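Workshop > Notebook > Kitchen chores

4 min read

July 2020

Back on the counter jobs. Dagmar Říha asked me over lunch whether the thing could tidy her kitchen yet, and I said no, and then spent the whole afternoon trying to prove myself wrong in the simulator!

The setup is the Sivell kitchen, the one with the brown tile floor, and the job is plain clearing up: go to the counter, pick up whatever has been left out, put it where it belongs. I ran 484 tries overnight on the old settings and 80 more this afternoon with the slower approach. The slow ones look a lot calmer. I haven't sorted the failures properly, so no percentages from me until that's done (Dagmar, I know you're reading this).

What bugs me is anything that hangs over the work surface. A person wiping down a counter just ducks a hand under the cupboard and doesn't think about it. Our planner sees a big overhang and either goes the long way around or gives up after about 13 seconds of dithering. I moved the wrist limit by 2 degrees and that got it going again, but it's a fudge and I don't want it in the main branch.

Flat stuff is the other headache. Cups, fine. Boxes, mostly fine. A sheet of paper lying in a tray — forget it. The fingers have nothing to get hold of, and the Hrubý pads we tried in April only pushed things around. My own feeling is that we'll have a machine that loads a dishwasher well before we have one that sorts the mail.

So, can it do chores? One chore, in one kitchen, if you lay things out kindly and stay out of its way. The Womareck people keep telling me the shop floor is easier, and for bins of identical parts I believe them. I'd still like to see their arm cope with my junk drawer.

To do: rerun with the shadows switched off, ask for a longer slot in Skedville, write up the wrist thing before I forget which file I changed.

Contact | © Workshop Notebook | Back to top

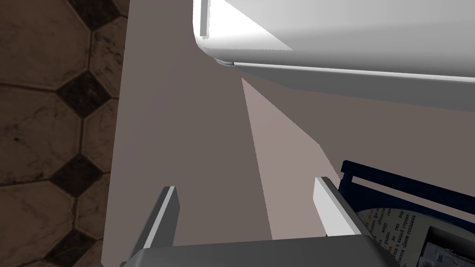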